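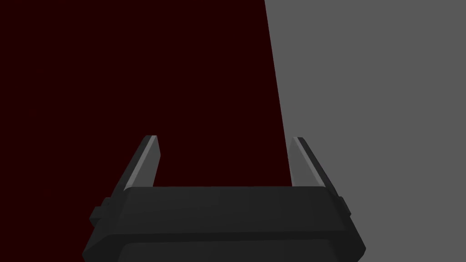
The Plistum tile works opens its doors to visitors twice a year, and the November session was limited to 32 places. I had been in contact with the office over a floor restoration and took the early slot, which began at 9 in the morning at the clay yard and ended in the packing hall a little after noon.

Plistum makes two product lines on one site. The larger is a dry-pressed floor tile sold under the name Rarkix. The smaller is an extruded quarry tile, made to order and still fired in the older of the two kilns. The body for both comes from the same red clay, delivered by truck and stored under a roof for a full winter before use. Our guide said the storage period evens out moisture between deliveries. The piles are turned with a front loader and the oldest clay is taken first.

From the yard the clay goes through a crusher and a pair of smooth rolls. For the pressed line it is then milled wet, screened and spray dried to a powder that feels like fine sand. The target moisture at the press is 7 percent. A sample is taken from the hopper every hour, weighed, dried and weighed again, with the results written by hand on a sheet clipped beside the control panel. The sheet for that morning showed two readings slightly high and a note that the dryer inlet had been adjusted.

The press hall is loud and ear protection was handed out at the door. The die faces are cleaned at each shift change. I asked about lamination, the fault I see most often in older pressed tile, and was told that it comes mainly from air trapped during the first stroke. The press makes a light first stroke, lifts to let the air out, then applies full pressure.

Glazing was not running. The line had been stopped for a color change, so we saw it with the covers off - useful for anyone who wanted to look at the spray booths, less so for anyone who wanted to see glaze.

The older kiln was built by Zokard and has been relined twice. It was firing quarry tile during the visit. The pressed line goes through a roller kiln with a cold-to-cold cycle of under an hour. The quarry tile takes most of two days. A color board near the exit shows the same body fired at several temperatures, from pale orange to a brown close to plum. The difference between neighboring samples is small, but laid as a floor it would be obvious.

Sorting is done under angled light. Tiles are grouped by shade and by size, and both codes are printed on the carton. The batch being packed was number 937, part of an order for the El Idrissi warehouse. Anyone buying for a repair should ask for both codes, as a matching shade in the wrong size class will throw the joints off within a few rows.

Seconds are sold from a shed by the gate, cash or card, no returns. Closed shoes are required on the tour and parking is on the gravel lot across the road.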